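Lecture 9: learning two-arm grasping from demos (notes, H. Sánchez)
2020-12-21

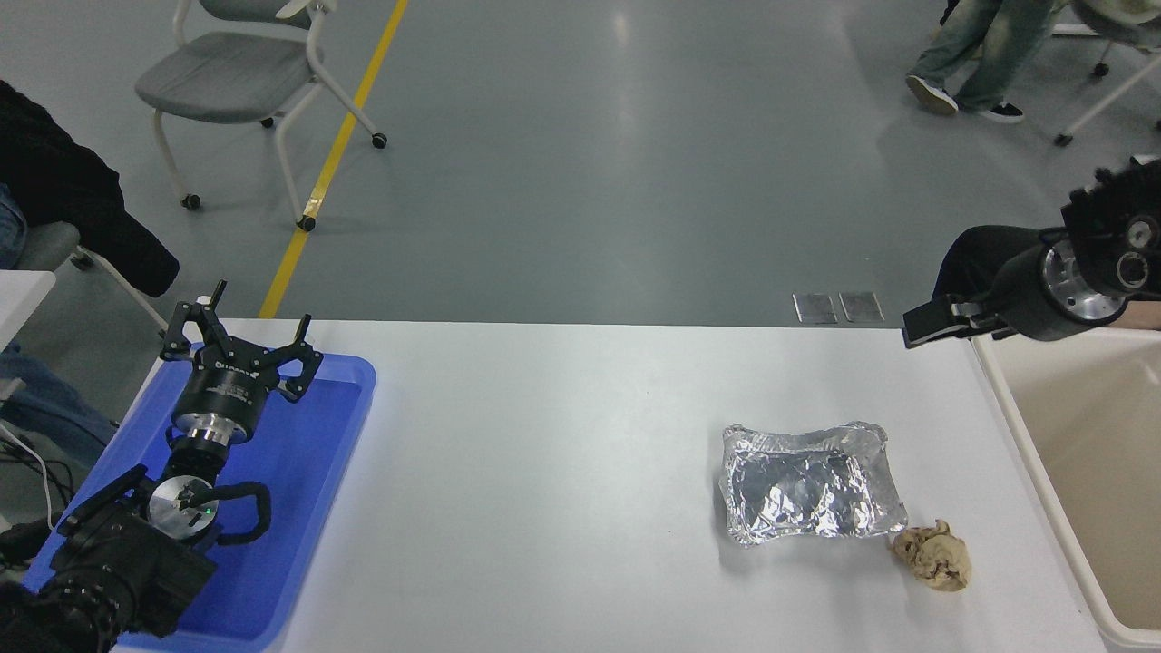

Fig 1. Two-arm setup, foil and beige wad on the table, blue tray at left.

Last time: rigid objects, known mesh. Today soft stuff. No mesh, shape changes every time you touch it, so pose estimation is mostly useless.

Method (Drostwood baseline): behavior cloning straight from head view + joint angles. 632 demos, 30 held out. Action chunks, not single steps, otherwise the arms jitter on shiny foil.

Result: 52 percent success on unseen crumples. Most failures = finger closes too early, depth is noisy on creases. Will come back to this in lec 10.

To do: read Tumden report sec 2, skip the apendix. Bring one question on chunk lenght.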